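Wurkholm plays the long set

The beatbox collective Wurkholm began in a rehearsal room above the Nukent record shop, with 2 microphones and a loop pedal that worked only on one side. Today they fill the Skoltel hall, which has space for 500 people standing, and in May they will play there again.

What I like in their music is the patience. A track can stay on one kick pattern for many minutes before the first voice comes in – and when it comes, you feel it in the stomach. Their first tape, Bunnag, was made in this way, with almost 30 takes of the same opening.
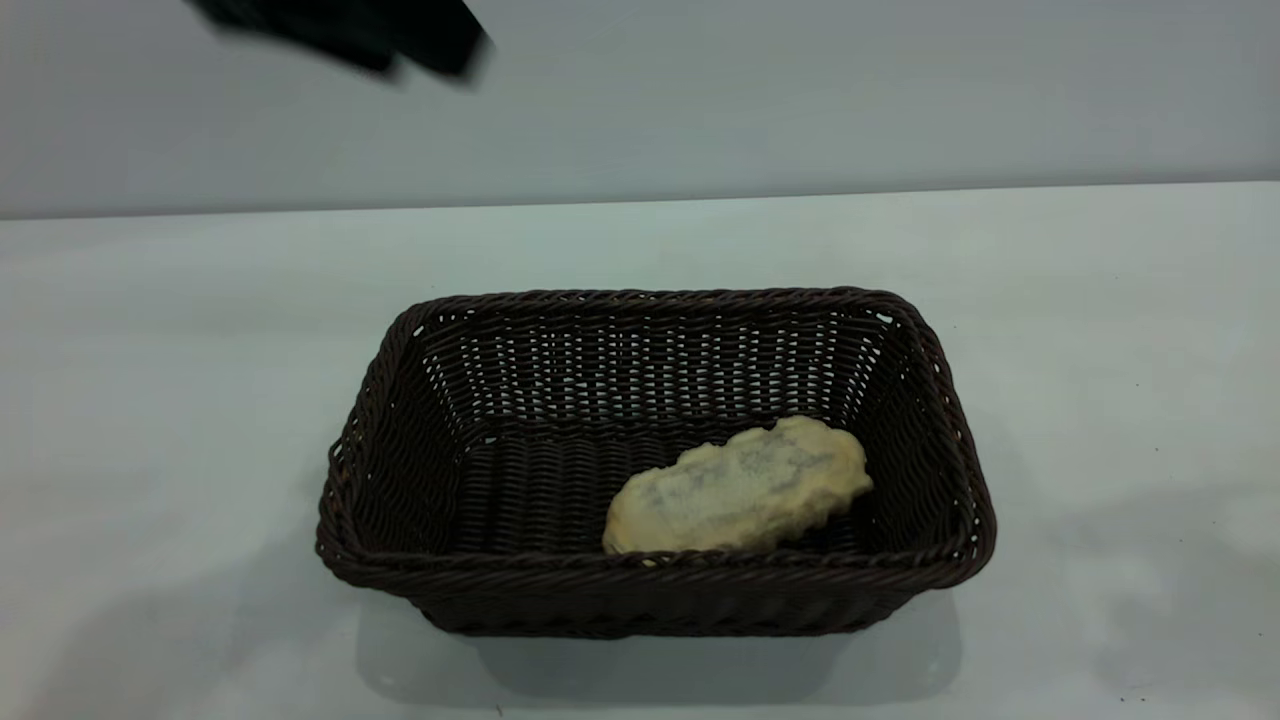
From tape to stage

Bunnag sold 3,015 copies, all by hand or by mail. The group did not want a label at this time, and they still answer the orders themselves, sometimes with a small delay.

On stage they do not follow a fixed list. One member starts a bass line, the others listen, and somebody takes the snare. Not every evening is equally strong. The last concert in Skoltel was slow in the beginning, and the sound of the voices was too low for those who stood at the back.

The doors open at 8 p.m. and the tape will be for sale near the entrance, in the new blue cover.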